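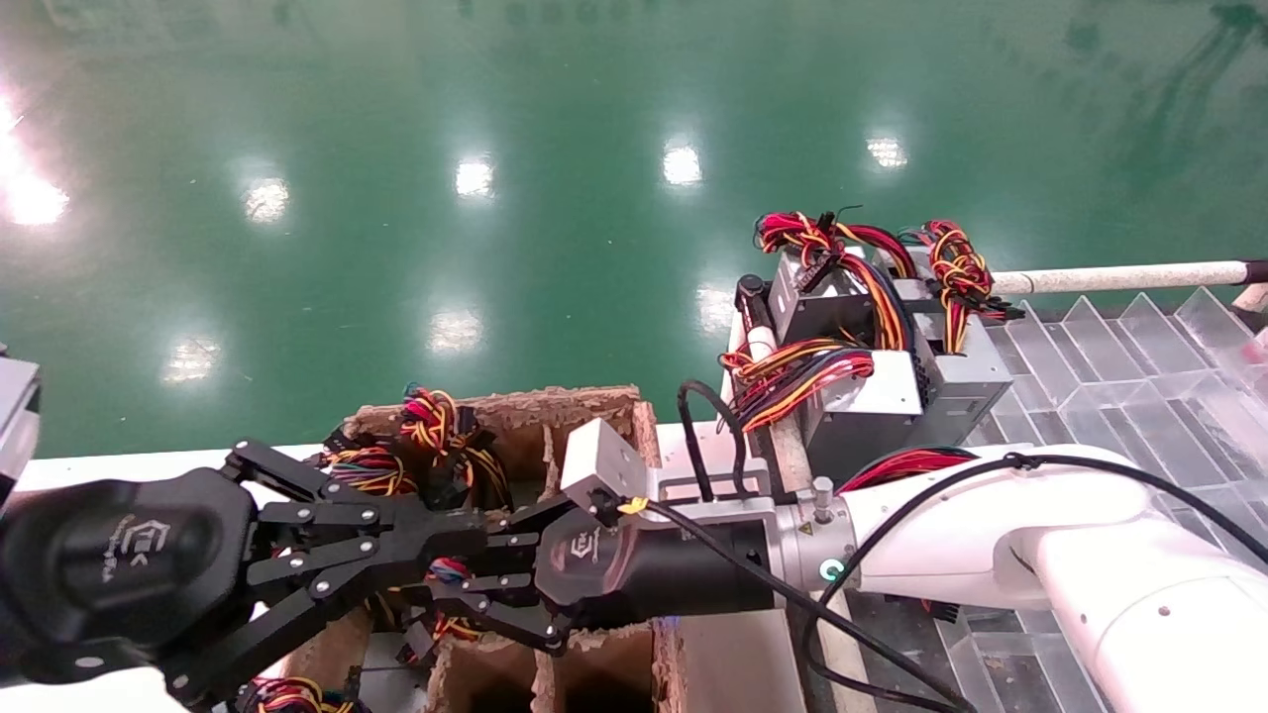 Beca Samuel replied:
Members are asked to keep one cable bundle to each compartment. Where two are pressed in together, the leads tangle and the packer at Wudidgate has to separate them by hand.

Manninen wrote:
I must disagree. The divider boxes are costly in floor space, and an order of 950 cannot be packed singly. Two to a compartment is acceptable if each is tied.

Hedari wrote:
Ties were withdrawn in July under notice 271. Please consult it before advising others. I would add that cardboard dividers with torn top edges ought to be replaced, as the wires catch on them.

Manninen wrote:
Notice 271 concerns loose leads only. It does not mention power supply units.

Beca Samuel replied:
That reading is correct. I shall request clarification and 100 new dividers.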